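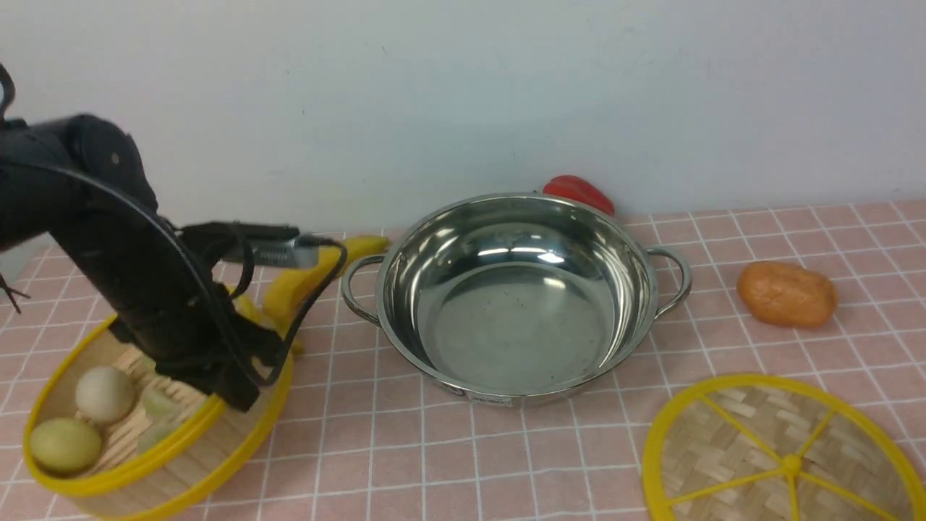 **Ticket 238: Burneo arm, frames missing from kitchen episodes**

Status: open
Reported by: Jeferson Nogueira
Assigned to: Eino Hämäläinen

Task is food pieces between steamer basket and pot. Since the February update, the wrist stream falls behind the joint log once an episode passes 200 frames. The head stream is fine. Upload to Esomer rejects the affected episodes with "length mismatch."

**Tried so far**

- Restarted the recorder. No change.
- Swapped the wrist camera cable. No change.
- Moved the wrist camera to its own USB port. Rejected episodes dropped from more than half to 9 in the last batch.

**Eino, 2:40 p.m.**
Write buffer was reset to the default by the update. Set it to 3000 and record another batch, same layout. Keep the rejected episodes in a separate folder; I want the raw logs.

**Jeferson, 4:15 p.m.**
Buffer changed. Recording now, will post the reject count when the batch is up.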